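Incidencia: la cubeta gris sigue sucia después de la limpieza
Estado: reabierta
Ubicación: taller de Hoterton, mesa de clasificación
Fecha de apertura: viernes, 7 de junio de 2024
Prioridad: media (yo pondría alta, pero el formulario no me deja)

Descripción inicial

El parte anterior se cerró como "limpieza completada". No me lo creo. La pared interior más clara tiene churretes oscuros y manchas marrones en toda la mitad baja, y el fondo sigue con polvillo claro y motas. Si alguien pasó un trapo, pasó de largo.

Lo que se supone que se hizo, según la hoja: una pasada con Brollow diluido, 40 ml por 1000 ml de agua, 4 minutos de espera y aclarado. La etiqueta promete "grasa de taller sin frotar". Ya veremos.

Respuesta de mantenimiento

"La cubeta se limpió según procedimiento. La suciedad puede ser de uso posterior. Rogamos vaciar antes de solicitar nueva intervención."

Réplica

¿Uso posterior? Ese polvillo no se junta en una mañana. Lo de vaciarla sí lo acepto, porque ahí dentro ha acabado de todo y así no hay quien limpie.

Pasos seguidos

1. Inventario antes de tocar nada. A la izquierda, la cinta métrica amarilla, un rollito de cinta blanca y una cosa fina y oscura con la punta rojiza (destornillador o rotulador, no lo he sacado para mirar). Hay también un disco anaranjado, un vaso de papel con franja verde, una lata verde aplastada y una pieza verde de plástico que parece de construcción. La lata y el vaso, a la basura. El resto, a su sitio, suponiendo que lo tenga. 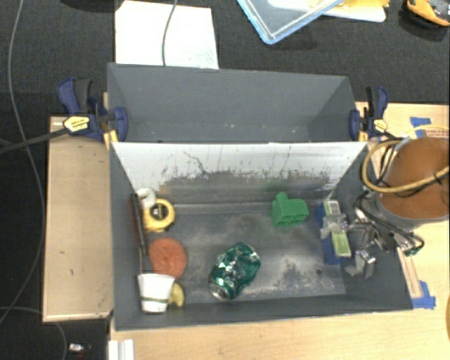

2. Vaciado. Hecho. La métrica ha ido al cajón de Palasetti - que es donde dice la pegatina que va, aunque allí no la busca nadie. La cosa fina era un rotulador, seco.

3. Aspirado del fondo. El polvillo sale casi todo. Las motas de las esquinas, no.

4. Brollow a la dosis de la hoja, con su espera y su aclarado. Resultado: los churretes siguen ahí, algo más claros si uno pone buena voluntad. Las manchas marrones, igual.

5. Segunda pasada, misma dosis, frotando con estropajo. Ahora sí cede la mugre oscura. O sea, que lo de "sin frotar" lo dejamos para la etiqueta.

6. Prueba con el desengrasante Barta en una esquina de la pared clara. Quita parte del marrón, pero deja un cerco mate. No he seguido. Si la pared está teñida, no la arregla ningún bote, y si no lo está, alguien tendrá que explicarme de qué es la mancha.

Pendiente

- Que mantenimiento confirme si el Barta se puede usar en ese material. En la ficha no lo pone, o yo no lo encuentro.
- Presupuesto de Palasetti para un panel de repuesto. Pedido, sin contestación.
- Cambiar en la hoja "aplicar y aclarar" por "aplicar, frotar y aclarar".
- Papelera junto a la mesa. Ya la pedí en el parte anterior.

No cerrar esta incidencia sin que alguien vaya a mirar la cubeta - mirar, no marcar la casilla.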